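Predicting Results in a Small Cricket League

Project report, Sports Data module
Siiri Jääskeläinen

1. Aim

The aim of this project was to find out whether a simple model can predict the winner of a Twenty20 match better than picking the team higher in the table. I used the Brennan League, which has sides from Giltness, Lidberg and the towns nearby. Most matches are played on a Saturday.

2. Data

The league scorebooks gave me 319 matches. I removed the games that were rained off or had no toss recorded, which left 248. For each match I entered the ground, the toss winner, who batted first, both totals and the result. Typing in the scorebooks took most of July. Some pages had two different totals for the same innings, and in those cases I added up the overs again and used my own sum.

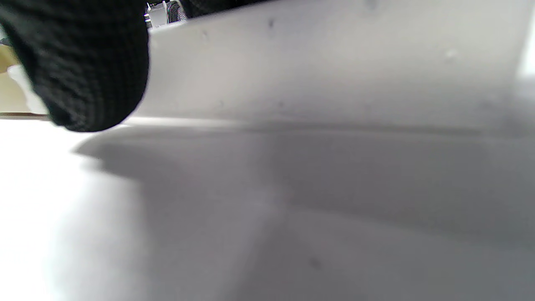
3. Method

I kept 60 matches back for testing and fitted the model, which I called Liken, on the rest. It is a logistic regression with four inputs: recent form, home ground, toss result and the difference in average first-innings score. Form was the number of wins in the last five games. A team with fewer than five games in the season was given its form from the season before.

The comparison method was to pick the higher team in the table on the morning of the match. When two teams were level on points, I used net run rate.

4. Results

Liken did better than the table method on the test matches, but only by 2 games. Recent form had the largest weight. Home ground mattered at Giltness, where the boundary is short on one side and visiting captains often set the wrong field. The toss had almost no effect, which I did not expect. Captains in this league nearly always choose to chase, so there were few matches to compare with.

The model was weakest early in the season, when the form figures came from old squads. It missed both of Lidberg's opening wins.
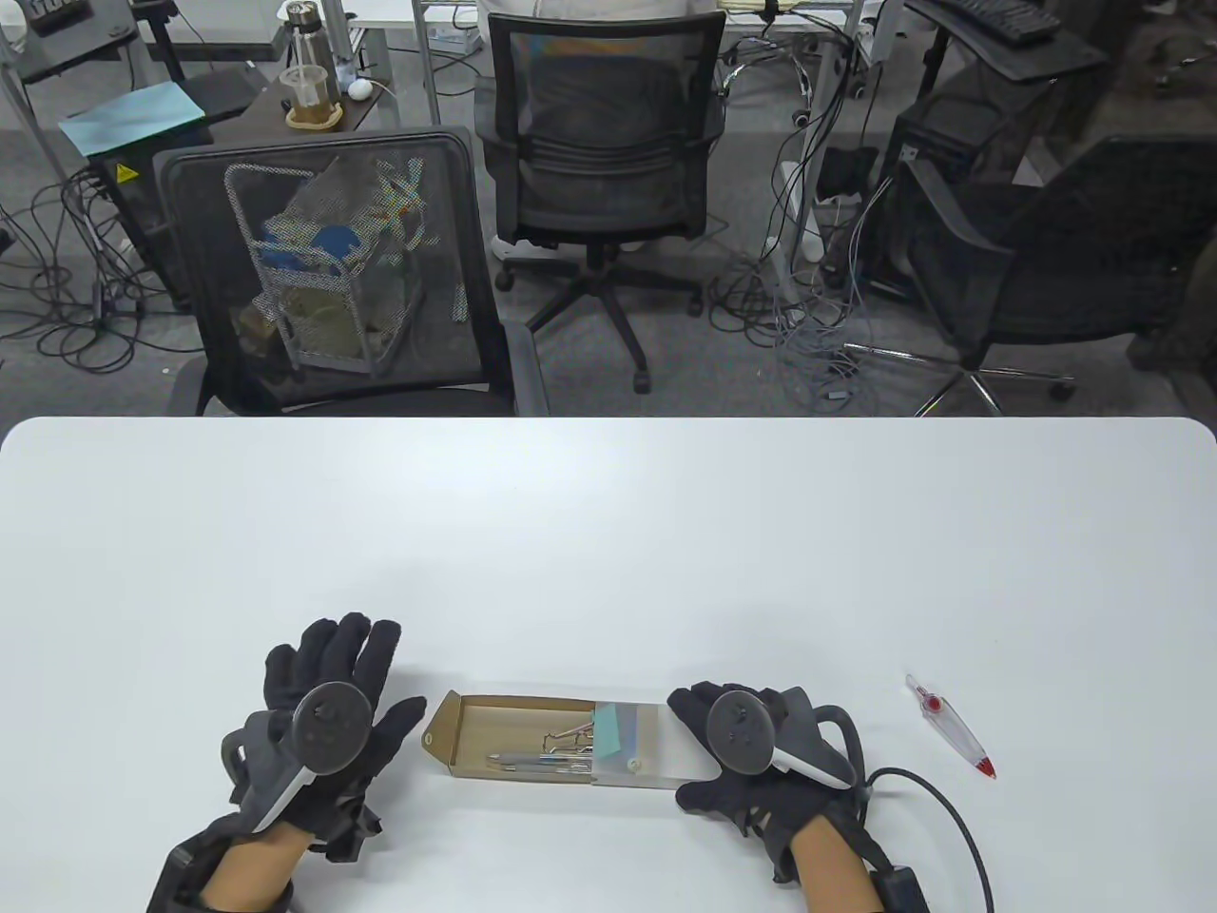
Gloved hands with controllers, and an open cardboard box between them.

5. Further work

A margin of 2 games is too small to say the model is better. I would like to add player availability, as several sides lose their main bowlers during exam weeks. I would also weight the last two matches more heavily than the three before them.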